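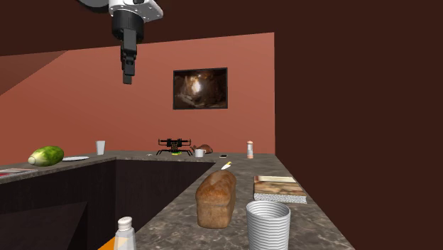

Dark cupboards, speckled worktop, pink wall.

I gave up my evenings in October without really noticing. The baby had started sleeping from seven until something resembling morning, which should have handed me back a good chunk of my life, and I spent every minute of it on the sofa in a dressing gown with a biscuit balanced on the arm, scrolling through pictures of other women's coats. By the time my husband asked what I'd done with my night I couldn't have told him. I'd looked at coats. I don't even want a coat!

So in December (I know, everyone else waits for January, but I've never managed to start anything in January that lasted past the second week) I signed up for an evening swimming class at the baths in Hitwood. Adults only, lessons at eight, and I was down as an "improver", a generous word for someone who learnt breaststroke at school and has kept her chin out of the water ever since.

I nearly didn't go. I sat in the car park with the heater on and wrote a text to my sister saying the baby was poorly, then deleted it because she'd have rung our mum, and then there'd have been soup. In I went. My costume was from before both pregnancies and I'd describe the fit as brave. There were 12 of us shuffling along the side, all holding our towels in exactly the same place, and I felt so much better the moment I saw that. Same stomach, same towel, different colours.

We did 10 widths that first night. Widths, mind you, with a float. I came home with my hair dripping down my collar and ate two bowls of cereal standing up, and then I slept like I hadn't since I was about six months pregnant and could nap on a bus.

The thing I hadn't bargained for was how much I'd like being bad at it. At home I'm the one who knows where the other shoe is. I know which cup, which spoon, which song and how many times. In the shallow end at Hitwood I knew nothing, and a very patient teacher kept telling me to blow bubbles, and I blew them, and that was my whole job for 45 minutes. Do you know how restful that is?

There have been knock-on effects, some of them expensive. I bought proper goggles. I bought a Baltton bag with a separate pocket for wet things, after years of using the carrier bag method. The pyjamas now go on at bedtime and come off at breakfast, mostly. I've had my fringe cut back in, which I regret on swimming nights and love for the rest of the week.

I also met some of the others for a drink at Christodoulou's, the café on Allell Street that stays open late, and we talked until they put the chairs up. Not one of us mentioned weaning. Somebody is learning the trombone. Somebody else is 51 and has just bought her first bicycle, and she showed us photos of it the way I show people photos of the children.

It hasn't all been lovely. I missed two lessons over Christmas when we all had the same cold one after another, and going back after that was harder than going the first time. My husband does bedtime on class nights and the toddler shouted for me through the letterbox once as I got in the car. I cried as far as the roundabout. Then I swam, and when I got home they were both asleep in a heap with the lamp still on.

I can do four lengths of front crawl now, with a rest at each end and a bit of spluttering in the middle. The next course starts after half-term and I've paid my deposit already, so there's no wriggling out of it.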